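How to check whether a ministry's social media account is real before you quote it

By Josué Leite
10 April 2018

Every time there is trouble on a border somewhere, a handful of new accounts turn up claiming to speak for one side's army or foreign office. They have a flag, a coat of arms and a serious-sounding bio. Half the newsrooms I've worked with have quoted one at some point, and the other half probably have without noticing.

What follows is the routine I use at the desk. It is slower than people want. I don't trust the shortcuts, and I'll say why as I get to them.

Step 1. Start from the government website and work outward

Do not search for the account inside the social network. Search results there favor whatever is getting attention, and a fake account in the middle of a crisis gets plenty. Type in the address of the ministry's own site, find the page with its contact details, and follow the link from there. If it lands on the account you were about to quote, good. If it lands on a different one, stop and treat yours as unconfirmed.

Some ministries don't link to their accounts at all. Try the prime minister's office or the embassy in your country and see whether either one points to it.

Step 2. Read the handle one character at a time

Paste it into a plain text editor and make the letters large. A capital I and a small L look the same in many fonts, and so do a zero and a capital O in some. Look for an extra underscore or a doubled letter. The display name tells you nothing. Anyone can type "Ministry of Defense" into that box.

Step 3. Scroll to the bottom

Read the oldest posts, not the newest. Last September I was sent a "defense ministry" account with 728 posts, which sounded solid until I got down to the early ones and they were all about soccer betting. Somebody had bought or stolen an old account and changed the name. The join date was real and completely useless.

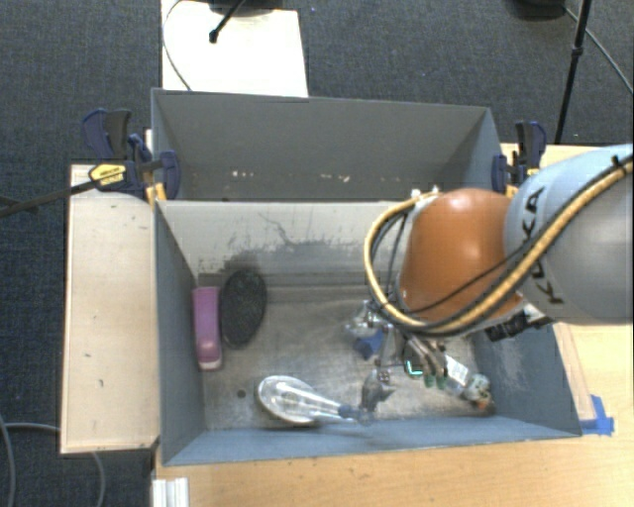 Deleted posts are harder. An account that joined years ago and shows only 18 posts, all from this week, has either been very quiet or very thoroughly cleaned. I assume cleaned until someone shows me otherwise.

Step 4. Be careful with the check mark

A verification badge means the company accepted some paperwork at some point. It doesn't mean the account is under the same control today. Also zoom in on it. I have seen badges pasted into the corner of the header picture, and I have seen an editor fall for it.

Follower counts are worth even less. Followers are for sale and they're cheap.

Step 5. Ignore the scoring tools, or at least don't lean on them

Readers keep asking me about Lomeo and Urkader, which both give an account a trust score. I ran the same 6 accounts through each. They disagreed on three, and neither would tell me how it got its number. Maybe they'll improve. For now I'd use them to find something to look into -- never as the thing I cite.

Step 6. Call somebody

This is the step everybody skips. Ring the press office on a number taken from the official site, never from the account's bio. Ask two things: is this your account, and did you post this statement. The second question matters because real accounts get broken into.

Heike Hagedorn, who ran the night desk at Carley when I was there, would not run a statement on the account alone, whatever the competition had up. We lost a few by ten minutes. I argued with her about it more than once and I was wrong.

Step 7. Save what you saw

Take a full screenshot showing the handle, date and time, and save the page to a public web archive as well. Fake accounts tend to vanish once they've done their job, and a screenshot on its own is easy to forge -- yours included, as far as your readers know.

If you can't finish the checks

Say so in the copy. "An account using the ministry's name, which we have not been able to confirm" is clumsy, but it's accurate. Don't write "the ministry reportedly said." Once that line has been copied by two other sites, the "reportedly" will be gone.

Filed under: Guides, Verification
Next guide: Reading a Quintana shipping map without fooling yourself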